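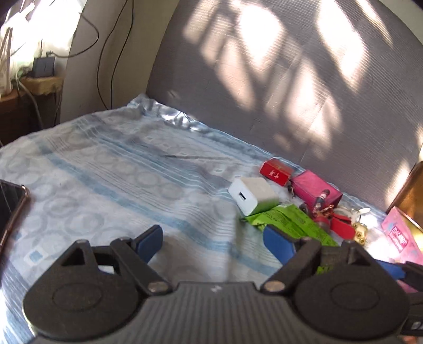
Photo: Dorkstead product page

Filed under: Hand-Held Grippers > Demo Collection

I've been using the Wavov hand-held gripper for our clutter study since October, and I'm pretty fond of it by now. You hold it, you squeeze, and the two blue finger pads close on whatever you're after - keychains, wrappers, a USB charger, all the small stuff that lives on a bed. No arm needed while you record!

The method is simple. We recorded 100 demos over patterned bedding in plain window light, trained one policy on the lot, then tried it on 14 objects it had never met. It picked up 13 of them. The miss was a flat card, and I can't really blame the policy for that one (I struggle with those myself).

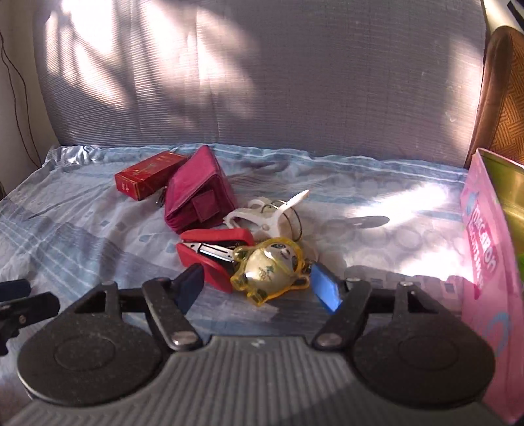 Yellow monkey figure between the pads, red stapler next to it.

What helped most was leaving things touching. My early sessions had everything spaced out nicely, and the policy got lost as soon as two items overlapped. Messy piles fixed a lot of that, and so did sun patches on the cloth - I stopped closing the blinds.

The kit ships with 2 spare pads. Check the pivot screws after a long day of recording.

Related items
Yurchenko wrist mount
Stovell calibration board
Wavov spare finger pads

© Dorkstead 2020 | Contact us | Back to top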